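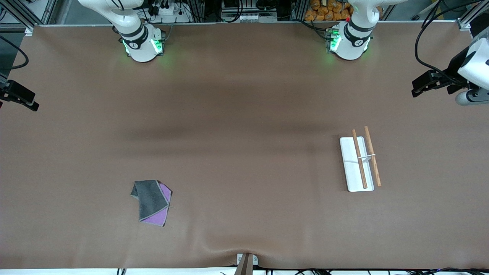
One of the two-sided towels, folded, gray and purple with the lighter gray edging.

Towel switch at the Ovwood kitchens: progress report
To: Adeel Jafri, Mistanmont Fund
From: Ynyr Jarman, Ovwood
Jul 15, 2018

Hi Adeel,

I promised you something shorter than the January report and I've already failed, so get a coffee. Most of it is good news, though!

Quick reminder of where we left off. You gave us the money to get our teaching kitchens off paper towels, and in January I'd ordered the first batch of cloths, found out they were the wrong cloths, and sent them back. They were thin white cotton things that looked great in the catalog. By the end of one pastry class they looked like something you'd find under a car. The supplier was decent about it and we lost only the return shipping, which I've put in the spending part further down.

What we have now are microfiber towels with two different sides. One side is gray and fuzzy, a bit like fleece, and the other is purple with a finer, tighter loop to it. There's a gray binding sewn all the way around. I picked them because of the colors, to be blunt. In a shared kitchen the big argument is always "is this the cloth for the counter or the cloth for the dishes," and with these I can just say gray for counters, purple for dishes and glasses, and once you've used the gray side the whole towel goes in the bin. People get it in one go. The Monday-to-Friday crowd at Achari Street had it down before I'd finished my little speech (I had a speech, I'd practiced it).

We bought 148 of them. They're split between the main kitchen and the Achari Street kitchen, with a small stack held back in the storeroom for when towels walk off, and they do walk off. I don't think anybody is stealing them. They go home in apron pockets, and then they come back a week later smelling of somebody else's fabric softener.

And that brings me to fabric softener, which has been my whole spring. Softener is bad for microfiber. It coats the fibers and then the towel just pushes water around the counter in front of you. I knew this, and I'd written it on the sheet by the washer, and we still put a full load through with softener because the sheet had fallen down behind the machine. I rewashed that load with plain detergent, then did it again, and they came back fine as far as I can tell. The sheet is now taped to the lid.

Drying was the other thing. I'd budgeted for dryer time and we've hardly needed it. They dry fast on the rack if you hang them one at a time, and slowly if you drape them in a heap, so we bought a second rack. Low heat is fine when it's humid. High heat isn't, and the one load I tried on high came out with the purple side feeling stiff. I'm not proud of that one.

Then there's folding. I didn't expect to be writing to a funder about folding, but it takes more time than the washing does and it's where the system can fall apart. If a towel is put away any old way you can't see which side is up, and people go back to grabbing whatever's closest.
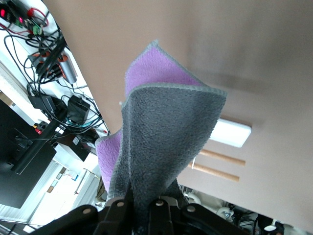

So we've been trying different folds. The first was in thirds and then in half, which makes a neat little brick and stacks nicely, but you only see one color, and whoever takes it has to open it up to find the other. The second is a looser fold where a strip of the other side is left showing. It's uglier on the shelf. The stack leans. But you can see gray and purple at once, and the new students stopped asking me which was which, so that's the one we're keeping. I've made up a folding sheet with drawings and you're welcome to a copy, though my drawings look a lot like sandwiches.

Some people roll them, and I've stopped fighting it.

On paper towels: the main kitchen was going through 40 rolls a month when we started and it's now down to 2. Those are for raw chicken and grease, and I'd like to leave it there. I know the original plan said zero. I talked it over with the cooking teachers and they all felt the same way, that meat juice on a reusable cloth is asking for trouble in a room full of beginners, and I agree with them. If zero matters to you for the grant, please call me and we'll talk it through. Achari Street doesn't have a proper before number - the old orders were lumped in with the restroom supplies, so I can't give you a fair comparison and won't pretend to.

Money. We've spent $890 so far. That covers the towels, the extra drying rack, two lidded bins for dirty ones, detergent and the return shipping from January. Receipts are coming in a separate envelope, including one that went through the wash, so please be kind.

What's left to do:

Labels for the bins, in bigger print this time.
A decision about Grorkumetti. They make a bigger towel in the same style that would be better for sheet pans, and I'm waiting on samples.
A wear check in the fall. I want to see how the binding holds up, as that's where the old dish cloths always went first.
Getting the Achari Street washer looked at. It walks across the floor on spin.

Come by any morning if you want to see it all in use. Wear shoes you don't care about, we're doing jam.

Ynyr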